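Chapter 6
Gathering Demonstrations for a Learning System

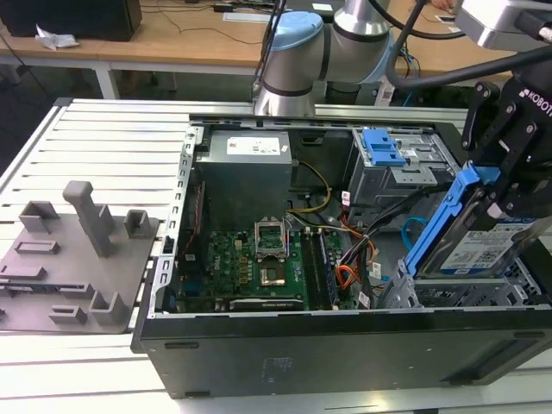
Chapter 5 treated the learning system as though its training examples were already in hand. In practice, the examples are the most costly part of most projects, and decisions made while gathering them limit everything that follows. A model can be trained again overnight. A set of examples gathered with the wrong settings must be gathered again by people, on machines, in working hours.

This chapter is concerned with demonstrations: recorded runs of a task, performed by a robot under human control, from which a system is expected to learn how the task is done. The main case throughout is the taking apart of desktop computers, and in particular the removal of a hard drive from an open tower. The task is well suited to teaching. It is short enough to be repeated many times in a day, yet it calls for contact, for careful pulling along a fixed direction, and for some judgment about cables. Towers of the same general type also differ from one another in ways that matter to a gripper.

Chapter objectives

After completing this chapter, the student should be able to:

Define a demonstration, an episode, and an attempt, and explain how the three differ.
Write a task statement that two operators will understand in the same way.
Plan a collection schedule that spreads variation across sessions.
Decide which failed attempts to keep and how to label them.
Divide a collection into training and test portions without leakage between them.

Key terms: attempt, demonstration, episode, hold-out unit, operator, reset, start state, task statement.

6.1 What Counts as One Example

An attempt begins when the operator takes control of the arm and ends when the operator releases it. An episode is the recorded portion of an attempt, trimmed according to a written rule. A demonstration is an episode that has been reviewed and accepted as showing the task done correctly. Every demonstration is therefore an episode, but many episodes never become demonstrations.

These terms are often used loosely, and the loose usage causes trouble when results are reported. Consider the Samonte collection, which is used in the exercises for this chapter. The operators made 355 attempts at drive removal. After review, 186 were accepted as demonstrations. A report stating only that the system was trained on "355 examples" would be misleading, and one stating only the smaller number would hide the effort required to obtain it. Both numbers should be given, together with the rule used for acceptance.

The trimming rule deserves equal care. In the Samonte collection, an episode starts at the first commanded motion of the arm and ends when the drive has been set down and the gripper has opened. An earlier rule ended the episode as soon as the drive cleared its bay. Systems trained on those recordings learned to lift the drive and then stop, holding it over the case.

6.2 The Task Statement

A task statement is a short written description of the start state, the goal, and the actions that are not allowed. It should be completed before the first recording is made. The statement used at the Flatolis laboratory reads as follows:

"The tower lies on its side with the side panel off. The drive is seated in its bay, and its data and power cables have been disconnected. Remove the drive with its caddy and place it in the tray. Do not pull on any cable. Do not press on the motherboard."

The statement leaves the operator free to choose the path of the arm. It does not leave open whether the caddy comes out with the drive. In a trial held the previous July, that point had been omitted. One operator removed the drive and caddy together, while another tried to separate them first. The recordings from the two operators could not be combined, and 74 episodes were set aside.

6.3 Planning for Variation

A learning system can be expected to handle only the kinds of variation that its examples contain. For drive removal, the main sources are the model of the tower, its position on the work surface, the routing of its cables, the lighting, and the operator. The student should list such sources in advance and decide, for each one, whether it will be held fixed, changed on a schedule, or left to vary freely and recorded.

A common error is to change one source only when another changes. If each operator works with a single tower, the effect of the operator cannot later be told apart from the effect of the tower. The Drollus schedule, described in Section 6.5, avoids this by requiring each operator to change towers after every 20 attempts and to move the tower to a new marked position at each reset.

Ruairi Halliday, who supervised collection at Flatolis, advised new operators to regard the reset as part of the recorded work. "The arm is moving for a minute or so," he wrote in the laboratory handbook. "Most of your session is spent putting things back. If you put them back the same way each time, you have recorded the same example all morning."

Review Questions for Sections 6.1 to 6.3 begin on the following page. Section 6.4 takes up the treatment of failed attempts, using records from the Sekura project.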